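Ticket: Wolum arm misses the slot, jams parts on the divider
Status: open, waiting on one more run
Opened: November 3, 2025 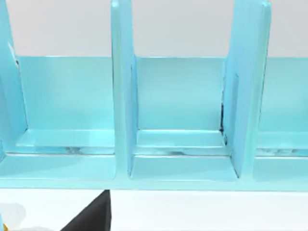 So I'm back on the sorting cell, and it's the same complaint I had in March. The arm picks fine, travels fine, and then on the way in to the rack it comes up short and clips the front of a divider. I've been running it in the Stistetti simulator all morning so I don't chew up another set of fingertips on the real thing.

First thing I tried was slowing the approach. I dropped it from 300 mm/s to something really gentle and it still clipped, just more politely. Put the speed back.

Next I went after the rack model. The drawing from Bognár has the front lip on the floor of each slot, and I had a feeling our collision file didn't – and yep, it was a plain box with no lip at all! Swapped in the right mesh and reran the place routine. Better, but it still hit on 17 of the tries. The log said "contact, axis 4" every time, which is the same message I get for almost anything, so thanks for that.

Then I checked the tool offset (should've started there, I know). The finger length in the config was for the old Miken fingers. The new ones are 4 mm longer and I never changed the number after we swapped them. Fixed it, saved it, restarted the controller, checked that it stuck after the restart.

One more oddity while I'm in here: the dark smudgy patches along the slot floors in the render. I thought I had a bad mesh, but the contact map is clean in those spots, so I'm calling it a lighting thing and leaving it alone for now.

What's left: I've queued 2000 place cycles overnight with the new offset, all slots, random order. If it gets through without a contact I'll copy the config over to the real cell and do a slow dry run with my hand on the stop button. Please don't touch the offset file until I've posted the numbers. The old one is saved next to it with "old" on the end.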